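브랄트몬트 문화센터 어린이 놀이교실 안전점검표
2020년 11월 점검분 / 작성: 시설관리 담당

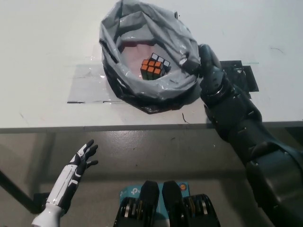
점검 범위는 2층 놀이교실, 교구 보관실, 복도, 비상계단이다. 판정은 양호, 보완, 불량으로 적고 보완 이하는 의견을 남긴다. 지난 7월 점검에서 보완으로 나온 항목은 끝에 따로 적었다.

1. 출입구와 복도
출입문 손끼임 방지대: 양호
복도 적치물: 보완
의견: 비상계단 앞에 접이식 의자 8개가 쌓여 있음. 점검 당일 창고로 옮김. 수업이 끝난 뒤 다시 쌓아 두지 않도록 강사실에 안내문을 붙일 것.
비상구 유도등: 양호

2. 바닥과 가구
바닥 매트 들뜸: 보완
의견: 창가 쪽 이음매가 벌어져 걸려 넘어질 수 있음. 테이프로 임시 조치했고 교체품은 아세오에 견적 요청함.
책상 모서리 보호대: 양호
책상 흔들림: 양호
책장 벽 고정: 불량
의견: 교구 보관실 안쪽 책장의 고정 나사 2개가 빠져 있음. 고정 전까지 위 칸은 비워 둔다.

3. 교구와 장난감
파손, 날카로운 부분: 양호
작은 부품 분리 여부: 보완
의견: 블록 세트 가운데 바퀴가 헐거운 것이 있어 따로 빼 둠. 36개월 미만 반에는 내지 않음.
퍼즐, 큐브류 조각 빠짐: 양호
비닐봉지 보관: 보완
의견: 교구를 담는 비닐봉지는 아이 손이 닿지 않는 높이에 둔다. 수업 중에 꺼냈으면 강사가 바로 회수한다. 뚜껑 있는 상자로 바꾸는 안을 칼렐에 문의 중.
소독 기록: 양호
교구 대장 대조: 양호
의견: 대장 등록 691점, 현품과 일치.

4. 전기와 소방
콘센트 안전덮개: 보완
의견: 세면대 옆 콘센트 덮개 없음. 당일 부착 완료.
멀티탭 과부하: 양호
소화기 압력: 양호
소화기 위치 표지: 보완
의견: 표지가 게시판에 가려짐. 게시판을 옆으로 옮길 것.

5. 위생과 환기
손 소독제 비치: 양호
환기 기록: 보완
의견: 오후반 기록이 자주 빠짐. 기록지를 출입문 안쪽으로 옮겨 달기로 함.
공기청정기 필터: 양호
의견: 야스켈라이넨 제품, 누적 가동 2,614시간. 다음 점검 때 교체 여부를 다시 본다.

지난 점검 보완 항목
창문 열림 제한 장치: 설치 완료
구급함 유효기간: 지난 연고와 밴드 폐기, 새것으로 채움
세면대 발판 미끄럼: 미조치. 현재 발판은 사용 중지하고 고무 발판으로 교체 예정.

불량 항목은 조치 후 재점검하고 결과를 이 표 뒤에 붙인다.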